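The Warker Gauge

The tide gauge at Daltotlow had been read twice a day since the harbour wall was built. The reader was paid by the reading. On 21st October she noted that the water stood 23 centimetres above the predicted level, with no wind and steady pressure, and she wrote this down in the column marked Remarks.

The error did not go away. It was 15 centimetres the following morning and 23 again by the evening. She cleaned the stilling well, checked the float for leaks and compared the brass scale with a steel tape. The scale was correct. She sent the figures to the office at Druvthorpe, which replied that gauges of the Warker type were known to drift and that she should apply a correction.

She applied the correction in pencil and kept the true figures in ink.

The office asked for the September books, so she went to the records room after the evening reading. Each book ran to one month. The older ones had been bound in canvas by somebody who had not trimmed the pages evenly, and they had to be pulled out by the spine.

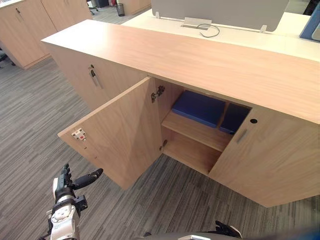 The cabinet with its middle door open.

She took the September book home and read it at the kitchen table. The hand was her own, and the readings agreed with the tables to within a centimetre until the last page. On that page there were 8 entries she did not remember making. They were in ink. Under Remarks, beside each of them, was written: ferry late.

There had been no ferry at Daltotlow for ten years. The Tanasarn boat had been withdrawn when the channel silted, and its timetable still hung in the shelter with the sailings crossed through. A loaded boat coming alongside would raise the level in the well by up to 10 centimetres, and only for a minute or two. She worked this out on the back of an envelope and found that it did not account for the difference.

She copied the entries, returned the book and wrote to Druvthorpe that the records were in order.

The next evening she went down to the wall early. The water was flat. She set her watch by the church, opened the gauge box and waited for the time of the reading. The float rose steadily and stopped. She read the scale twice, and wrote 23.

Then she looked at the crossed-out timetable, found the evening sailing, and wrote under Remarks: on time.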